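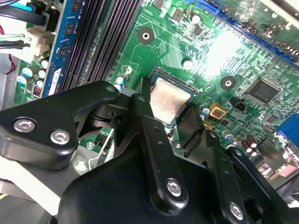

Wendness opens its winter walking season on the Sulla ridge

Plasalau, December

I have been leading people up the Sulla ridge for 12 years now, and this is the first time I get to write the announcement myself, so please bear with me if I sound a bit excited! My name is Archana Maurya, and I run the small walking outfit called Wendness together with my old college roommate, Ritu Saxena. Starting this month we are taking bookings for our new two-day walk from Plasalau village up to the Doherty viewpoint and back down through the forest side.

If you have walked in these hills before, you probably know the main path from the bus stand to the temple. Most people stop there, have tea, take their photos and go home. Our route leaves that path just after the second stream and climbs through bamboo for a good long while (bring a hat, the leaves drop things down your neck). Then you come out on open rock, and the whole valley is sitting there below you.

The climb is 5 miles on the first day. I'd call it medium. There is one steep patch with loose stones where we put up a rope and go one at a time, and my own mother has done it, complaining all the way. We sleep in the village school hall at Upper Plasalau, where dinner is rice, dal, a dry vegetable and as much pickle as you can handle. On the second morning we start at 5 a.m. with flashlights so that we can reach the viewpoint before sunrise, and I'm sorry, there is no later option for people who like their beds.

Groups are limited to 20 walkers with two guides. The cost is $42 per person and covers dinner, breakfast, the hall, the guides and the forest entry fee. It doesn't cover your bus to Plasalau or your lunch on the first day, so pack something. Children over 12 are welcome with a parent.

"I walked the forest side four times this fall to check the markers, and I came home with leeches only once," says Ritu, who looks after the route and the first aid bag. "By December the ground is dry and the path is easy to follow."

Please carry two liters of water, a warm layer, a flashlight that works and shoes with some grip left on them. There is a spring near the school hall where you can refill, but nothing between the bamboo and the top. We carry all our trash back down, and we'll ask you to do the same.

Walks run every weekend until the end of February. To book a place, or if you write about travel and want to come along as our guest, call the Wendness desk in Plasalau and ask for me or Ritu. Evenings are best, we're usually out on the hill before that.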